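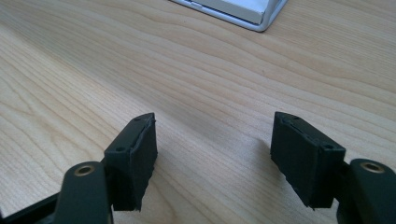 The Usetside Recipe Card Collection is a set of transcribed handwritten recipe cards from households in the Usetside area, released for use in the study of home cooking, handwriting and everyday written English. It contains 2000 cards from 194 households. Each card was transcribed from a flat scan. Cards photographed by their owners at home were not accepted, as the surface under a thin card can affect the reading of it: on a pale wooden tabletop like this one, the darker tan streaks in the grain run in long curves that line-finding software may take for ruled or underscored text. Owners who could not bring their cards to the reading room were lent a plain gray folder and a flatbed scanner.

Last revised: 12/03/2024
Maintained by: Usetside Local Records Service
Contact for corrections: the records desk, attention Attila Simon

## Contents of the release

- `cards.csv` – one row per card, with the card number, household number, decade and dish category
- `text/` – one plain text file per card, named by card number
- `hands.csv` – links each card to one or more writers within a household
- `measures.csv` – every quantity found in the text, as written and in a standard form
- `practice/` – 40 cards with full notes on how each reading was reached
- `GUIDE.md` – the transcription rules

Scans are held at the reading room and are not part of the download. Many cards carry family names, telephone numbers or private remarks on the back, and the agreement signed by households covers the text of the recipe side only.

## How the cards were collected

The collection began with the Maksymiv papers, a boxed gift of recipe cards, church supper menus and canning records that came to the service from a single family. A public call followed in April, and households were invited to lend cards for scanning. All cards were returned.

A card was accepted if it was handwritten, in whole or in large part, and if the household could say who wrote it or could say that the writer was not known. Typed cards with handwritten notes were accepted and are marked `mixed`. Clippings pasted to cards were left out unless the household had written over them, in which case only the handwriting was transcribed.

Dish categories were assigned by the service and do not always match the tabs or headings that families used. One household filed its pie crusts under "bread," and another kept pickles, relishes and laundry starch together. The family's own heading, where there was one, is kept in the column `family_heading`.

## Transcription

Text was entered in Trilta, a simple line-by-line format in which each line of the file matches a line of the card. Spelling, abbreviation and punctuation follow the card. Nothing was corrected. "Tablespoon" appears in many forms, and a reader who wants them brought together should use `measures.csv`.

The following marks are used:

| Mark | Meaning |
| --- | --- |
| `[?]` | the preceding word is a best reading |
| `[..]` | a word or part of a word could not be read |
| `{ }` | added later, in the same hand or another |
| `~ ~` | crossed out but legible |
| `[stain]` | text lost to a stain or a grease mark |

Roughly 1000 cards were transcribed twice, by two people working apart. Where the two readings differed, a third reader settled the text, and the rejected reading was kept in the column `alt_reading`. Most differences concerned fractions. A small "1/4" and a small "1/2" in hard pencil can be close to identical, and the third reader often had to judge from the rest of the recipe.

The remaining cards were transcribed once and checked against the scan by the same person on a later date. These are marked `single` and should be treated with more caution in any work that depends on exact quantities.
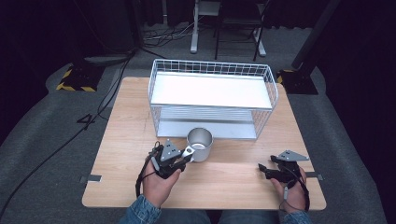 Attila Simon has objected that the `single` mark is too blunt, and that a clear ink card read once is safer than a faded pencil card read twice. The point is accepted. The next release will add a column for legibility, graded on the scan itself and kept apart from the number of readings. Until then, users may take the count of `[?]` and `[..]` marks on a card as a rough guide.

## Dates

Few cards are dated. The `decade` column was filled in from one of four sources, named in `decade_source`: a date on the card, a statement by the household, a printed mark on the card stock, or a comparison with other cards in the same hand. The last of these is the weakest. A writer may keep much the same hand for most of a lifetime, and a box of blank cards may last for many years after it was bought.

Cards with no reasonable evidence are left blank in this column. Please do not fill the blanks from oven temperatures or brand names alone. We tried this early in the project and withdrew the results.

## Known limits

The collection leans toward baking. Cakes, cookies, pies and quick breads make up the greater part of it, and everyday suppers are thinly covered. This should be read as a feature of what people write down. A cook may need a card for a cake made once a year and have no need of one for a soup made every week.

It also leans toward families who have stayed in one place. Households that moved often had fewer cards to lend, and several said that a box had been lost in a move. The district of Iltness is poorly covered for this reason, and no claim about Iltness cooking should rest on this data alone.

Cards in languages other than English were scanned but are not in this release. Single words and dish names in other languages are kept as written.

Writers are identified by number within a household. The same number in two households does not mean the same person, and no attempt was made to match hands across households, although some recipes clearly passed between neighbors.

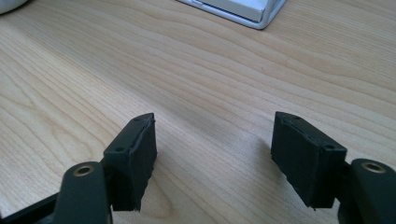 May a recipe from the collection be printed in a community cookbook?

Recipes may be printed if the card number is given and the household has not marked the card `study only` in `cards.csv`. The family's name should not be added from other sources without its consent.

## Food safety

The text is a historical record and has not been tested in a kitchen. This applies above all to the canning and pickling cards. Many give times or methods that are not considered safe today, including open-kettle canning of vegetables and sealing with wax. These cards carry the value `preserve` in the category column, so that they can be left out of any copy meant for cooks.

## Corrections and removal

Corrections are welcome from any reader. Please give the card number, the line number and the proposed reading. Corrections to the cards in `practice/` should also say which note is affected.

A household may ask at any time for a card to be withdrawn. The card number is then retired and is not used again, and the row remains in `cards.csv` with the status `withdrawn` and no other content. Users who hold an older copy are asked to delete the matching text file.

## Citation

Usetside Local Records Service, *Usetside Recipe Card Collection*, transcribed text. When quoting a single card, add the card number after the title. When quoting from the first part of the collection, add "Maksymiv papers" after the card number.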